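The noise in the left wrist, and what we did about it

I promised to write down how we repaired the folding cell in January, and then I did not do it, so now I am writing from my notebook and from my memory. The notebook is better than the memory.

For those who read this blog only for the bread recipes: at work I look after a cell with two arms which fold clothes on a white table. We call it Clasero, after the name of the project. My colleague Costel Bălan built the most of it, and I am the person who keeps it running.

The trouble began with a small click. When the left arm turned its last joint, I heard it, but only when the ventilation in the room was off. Costel said that he could not hear anything. I asked Bianca Moldovan to come and stand next to me, and she heard it immediately, so I was calm again.

My first idea was the joint itself. This would be a bad thing, as the supplier takes the whole arm away and we wait. Before I wrote to them, I decided to check everything which is screwed to the arm. I switched off the power, put my lock on the switch and took the key in my pocket. Then I went through the screws with the torque key, starting at the mounting bracket and going down to the gripper.

The bracket was good. On the plate of the gripper, 6 screws, I found two which turned before the key clicked. One of them I could turn with my fingers. I was a little ashamed, I must say, for it was my signature on the last inspection sheet.

I took the plate off completely and cleaned the two faces with alcohol and a cloth without fibres. There was grey dust between them, very fine, from the metal rubbing. I put new screws with a drop of the medium thread glue, tightened them in a cross, first half and then full, and left the glue to harden until the next morning. Please do not skip the waiting. Mateja Softić skipped it once on our old cell and we did the same work two times.

The cable was the second matter. It leaves the arm near the wrist with a small plug and makes a loop to the gripper. If the loop is too short, it pulls on the plug when the wrist turns. If it is too long, it catches the cloth, and a sleeve is very good at finding a loop. I moved the wrist by hand to both ends of its range and set the loop so that it stayed free in each of them.

After this the gripper was not any more in exactly the same place, so I had to teach the tool point again. I use a steel pin in the table and touch it from several directions. The first result was poor and I repeated it after lunch with more patience.

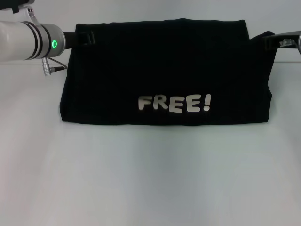

For the tests I prefer a dark shirt on the white table, as I can see at once if a corner is lower than the other. The program was number 507, the slow one, and I let it make 40 folds with my hand near the stop button. No click. Costel said that he could not hear any difference.

I have now changed the inspection sheet, and the gripper plate has its own line. Next month I want to look at the finger pads on both sides. I have ordered a set of 16 and they have still not come.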